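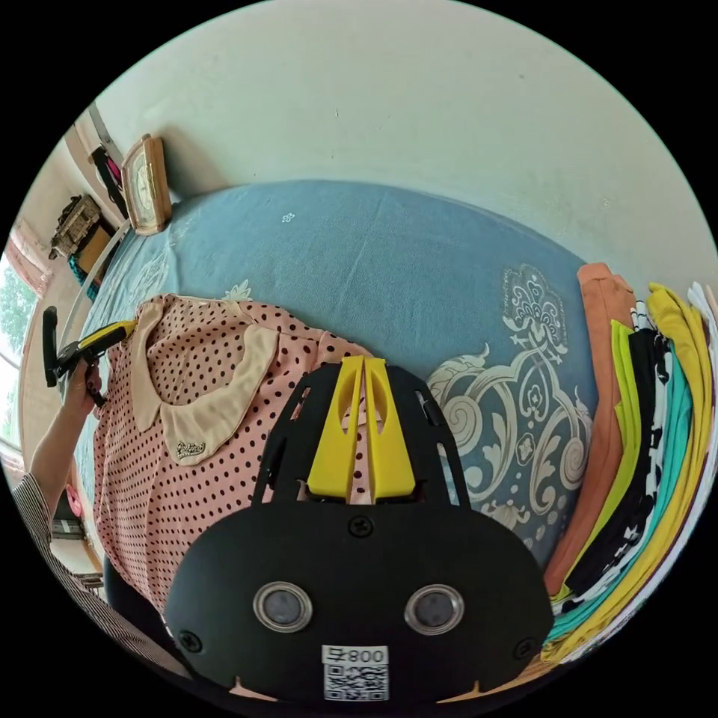

Demetrius Blackwood

4 min read

The name came first. Kovent, scribbled on a lunch receipt, and by Sunday night the two founders had a logo, a domain and 200 printed tote bags. What they did not have was a trademark search.

Big mistake. A toy company called Covent was already selling wind-up animals in the same class of goods. Different spelling, same sound. The examiner didn't need long.

I've covered small brands for years and it's always the same order - name, logo, merch, lawyer. Should be lawyer second, at the latest. A basic search on the register costs nothing but an evening. Try the sound-alikes too. Try it with a K, with a C, with a doubled letter.

Gruno did it right. The snack maker started with a list of 90 names and crossed out most of them before anyone drew a thing. The ones left were odd, made-up words. Ugly, some of them. But made-up words are usualy easier to protect than plain ones, and a name that just describes the product may get you nowhere at all.

Then there's Abera, the lamp maker. Registered the word, forgot the drawing that went with it. A rival put a very similar bird on its boxes and the letters started flying. The bill so far: $1,403, and they haven't seen a courtroom yet. A seperate filing for the logo would of been cheaper.

Kovent is now Jetorance. New bags are on order. The old ones are in a garage, going cheap.

Comments

marlow_t: Would buy a Kovent bag tbh

Pia R.: Does the sound-alike thing apply if they're in another state? We sell candles, only online.

oldinkpot: "would of"?? Good piece otherwise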